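Lab handout 11: Grasping lidded containers by the handle
Manipulation Project, spring section
Posted Oct 17, 2021

Read this before your bench slot. It replaces the handle section of the January version, which assumed a rigid knob and a fixed approach angle. The rest of the January version still applies, including the safety rules and the log format.

1. Task

The arm starts at the home pose with the gripper open. It must take a lid by its strap handle, lift it clear of the table, hold it, and set it down on the container. Each team gets 17 scored attempts. An attempt ends when the lid is released, when it is dropped, or when the operator hits stop.

The target lid is round and gray, with a brown leather strap across the top held by two rivets. The strap is raised in the center and fastened down at the ends, so the only usable grasp region is the middle of the loop. Closing on a rivet counts as a miss even if the lid comes up.

2. Approach

Work from the wrist camera. The overhead camera is there for logging and may not be read by your planner. 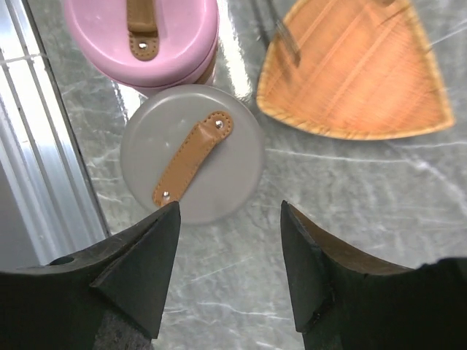 Course notes by M. Guérin
Lab instructor, Fleser Robotics Teaching Lab

At this stage of the approach the strap runs diagonally across the view, from lower left to upper right, and the left fingertip is just below its lower end. Closing from this pose will not produce a valid grasp. Rotate the wrist first so that the fingers close across the width of the strap, then move forward until the loop is between the tips. Do the rotation at standoff height - not during the descent.

Estimate strap angle from the stitched edges, which are lighter than the leather. The rivets are a useful second cue, but they are small and bright and a plain brightness threshold will pick up reflections from the tabletop as well. The glare between the pink container and the woven tray is the usual source of false detections. Mask it or use color.

The pink lid carries a strap of nearly the same color and width. A detector trained on straps alone will return both. Your code has to select by lid color, and the selection must be written to the log before the arm moves.

3. Closing and lift

Set grip force in the Prodine panel before the first attempt and leave it there. Leather gives under load, so finger position at contact will vary between attempts; use the force reading to decide that contact has been made. Lift straight up and pause before any sideways motion. Expect the lid to tilt if the grasp is off center.

4. What to hand in

- Log file for all attempts, including stopped ones
- Your angle estimate and the final wrist angle for each attempt
- 2 pages on failure cases, with one wrist view per case

Teams using the Even planner should state which version they ran. Logs with missing attempts will be returned ungraded.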